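Talk to the Skurnthorpe Evening Group
April 29, 2022
Speaker: Ada Cocco
Title: Going to bed in the dark – how our grandparents slept, and what we might borrow from them

(Wait for the tea things to be cleared. Check the people at the back can hear.)

Good evening, everyone, and thank you so much for having me back. The last time I stood up here I talked about hedges and ran over very badly, so tonight I have put my watch on the lectern and I do mean to look at it.

I want to talk about sleep, and in particular about the evening, the hour or two before sleep, because I think that is the part we have changed most and noticed least. I started on this when I was clearing my great-aunt's house in Wevidmont and found her household diaries, 16 of them, all in the same blue covers. She wrote down the weather and the price of eggs, and she wrote down, nearly every night of her life, what time she put the light out.

(Read the first extract. Slowly! It is only short.)

"Rain. Mended the grey stockings. Candle out at nine and heard the church strike two, got up and saw to the fire, back down till six."

I read that line several times before I understood it. She was awake in the middle of the night and she wasn't cross about it in the least. She saw to the fire. There are entries like it all through the winters, and some where she wrote a letter, or went down and had a piece of bread and dripping, and then simply went back to bed. You may have read that people in earlier centuries often spoke of a first sleep and a second sleep. Historians do argue over how common it was, and I am not going to settle it for them in a village hall, but I found it a great comfort at three in the morning to think of her down there with her bread.

(Pause here. Ask who wakes in the night. Let people laugh, and don't rush on.)
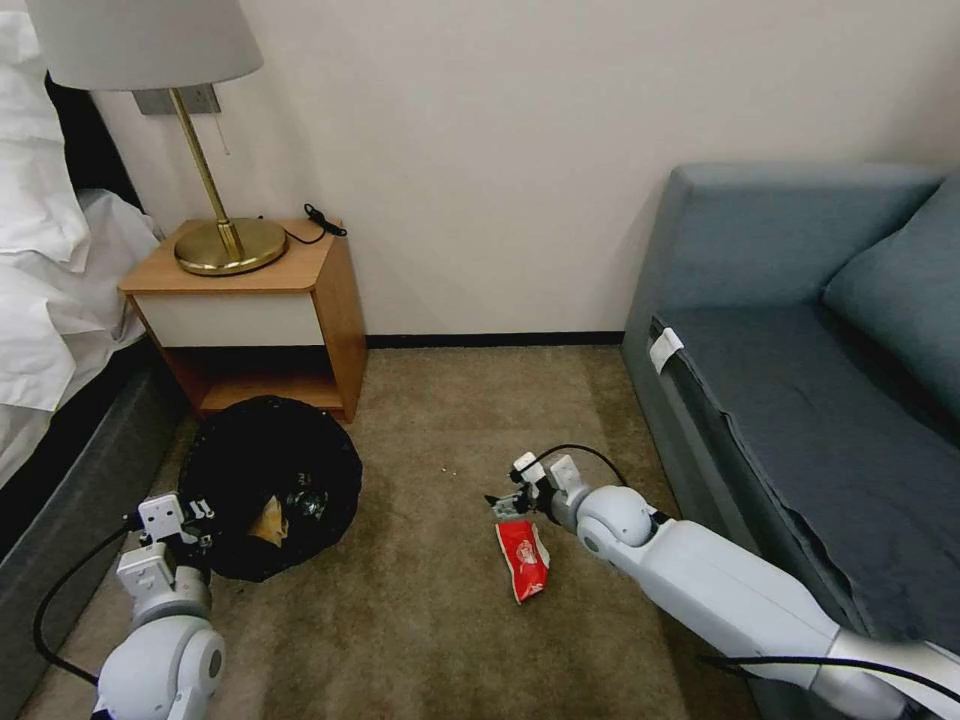

Now, light. My great-aunt had candles upstairs until well after the kitchen had electricity, and candles cost money, so the evening got dimmer as it went on whether she liked it or not. We have to do that for ourselves. What I have done at home, and I offer it only as one woman's habit, is to turn off the big ceiling light straight after supper and go about with the small lamps. It took my husband a while to come round, and he did walk into the ironing board, but he now does it before I do.

The other thing is warmth. Her bedroom was cold and her bed was warm, and she was very firm about that order. There were bricks from the oven wrapped in flannel, and a stone bottle, and on one dreadful night in the diaries the dog. I keep our bedroom window open a crack for most of the year and pile the covers on, and I sleep a good deal better than I did in the years when we had the radiator going all night.

(Second extract, the one about the bolster. Page 171 in the typed copy, with the yellow slip.)

"Bolster turned and beaten. Slept like a stone."

I have always loved that. She aired everything – she stripped the bed right back each morning and left it open to the window until the breakfast things were done, and woe betide any child who made it too early. Do try it tomorrow if you have never done it. It costs you nothing and you get out of making the bed for an hour.

(If time is short, skip the next bit and go straight to questions.)

A word about clocks. She had one, on the landing, and not in the bedroom. I moved ours out in May last year and I no longer lie there doing sums about how long I have left.

(Questions. Ten minutes at most. Somebody is bound to ask about cheese.)

Typed copies of the extracts are on the table by the door, a pound each towards the hall roof. Please bring back the ones you borrowed last time as well.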